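Home Kitchen Tableware Reviews Guides Contact

Storach Everyday 20-Piece Dinner Set, Reviewed After Five Months

5 min read

The Storach Everyday set costs $103 and replaced a cupboard of mismatched plates in my kitchen. I bought it in February and have used it at every meal since then, apart from one week away. It is a good set with one bad piece, and the bad piece is the mug.

You get dinner plates, side plates, cereal bowls, small bowls and mugs, each in fours. Everything is stoneware. The box says dishwasher and microwave safe, not for the oven. Mine arrived with a chip on the foot of one side plate. Storach asked for a picture and sent a new plate, and they didn't want the old one back, so it now sits under a plant.

The plates

The dinner plates are wide enough for a real dinner and still fit in the lower rack of my dishwasher without hitting the spray arm. I had to give up on the last set I tried, from Tiedemann, for exactly that. Those were handsome plates, but I could only wash them if I left out every other slot.

The rim is low. If you serve a lot of stew or anything with thin sauce, you will want to use the cereal bowls, because a full ladle of gravy gets close to the edge when you carry the plate across a room. For toast, chops, rice, salad and leftovers the low rim is fine, and it makes them easier to stack.

Weight is middling. A stack of four is comfortable in one hand. They are heavier than the thin glass kind my parents had and lighter than most hand-thrown stoneware.

Knife marks were my main worry. The glaze is satin, and satin glazes pick up gray lines from steel knives. After the first month I could see faint marks on two plates. A paste of baking soda and water took them off in a minute or two. I now do this every few weeks. If you don't want to do it at all, buy a set with a gloss glaze.

I also put tomato sauce on one plate and left it overnight, then did the same with turmeric. Tomato left nothing. Turmeric left a yellow shadow that was gone after the third wash.

The bowls

The cereal bowl is the best thing in the box. It has steep sides and a wide base and is hard to tip over. It holds a full can of soup with room to spare. I use these more than the plates.

The small bowls are less useful. They are too shallow for ice cream and too big for dipping sauce. I keep olives and cut fruit in them. Two of the four haven't left the shelf since spring.

In the microwave the cereal bowl gets hot at the base before the food is warm through. Three minutes on full power and you need a cloth to lift it. The dinner plate does better, with the outer edge staying cool enough to hold.

The mugs

The handle is too small. I can get two fingers in, and the second one rests against the side of the mug, which is uncomfortable with fresh coffee. The base has a deep ring underneath that fills with water in the dishwasher and spills over everything when you unload. I turn them on their sides to drain and have mostly gone back to my old ones. Storach sells the set without mugs in some stores, and that is the one I would buy now.

Compared with the Mivska set

The other set I looked at in this price range was the Mivska Table set, which a neighbor owns and let me borrow for a couple of weeks. The Mivska plates have a taller rim and a shinier finish that didn't mark at all. They also slide more. On a bare table a plate will turn under your knife when you cut something tough, and the Storach plates stay put thanks to the unglazed foot ring. That same foot ring will scratch a soft tabletop if you drag the plate, so lift it or use a mat.

Mivska's mugs are better. Its bowls are worse. Replacement pieces are easier to get for Storach, which sells everything singly, while Mivska only sells in fours.

Storage

Four dinner plates with the four side plates on top take up less height than I expected. They fit under a low shelf in a standard wall cabinet. The cereal bowls nest well. The mugs do not stack at all.

What I would change

A bigger handle, a flatter base on the mug, and a small bowl that is either deeper or smaller. I would also like felt pads between the plates in the box, where there is only thin paper at the moment.

Should you buy it

Yes, if you cook at home most nights and want plates that are easy to replace one at a time. Get the version without mugs if you can find it. If knife marks bother you, get the Mivska and put a cloth on the table.

Comments (4)

Same problem with the mugs. I gave ours to the office and bought plain diner mugs from a restaurant supply store.

Does the foot ring smooth out with use? Mine left a line on a painted shelf the first week.

You can rub the ring with fine wet sandpaper, takes a minute per plate. I did all of mine and they no longer scratch. Rinse well after.

We've had the Mivska set for years and one bowl has crazing on the inside. Everything else still looks new. Agree about them sliding around. 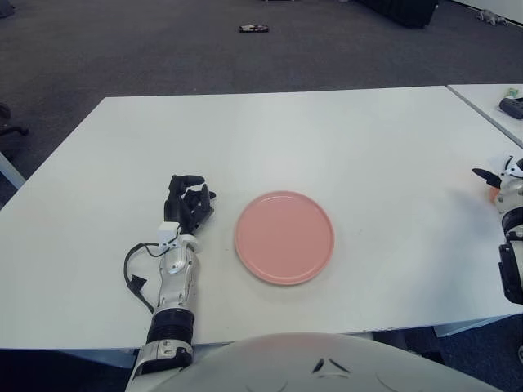 R. Tiedemann
Tableware and Small Kitchen Reviewer

Writes about plates, pans and storage for people with not much cupboard space. Buys everything reviewed here at the regular price and has no connection to the Tiedemann dinnerware company. Next up is a long-term review of the Potska dish rack.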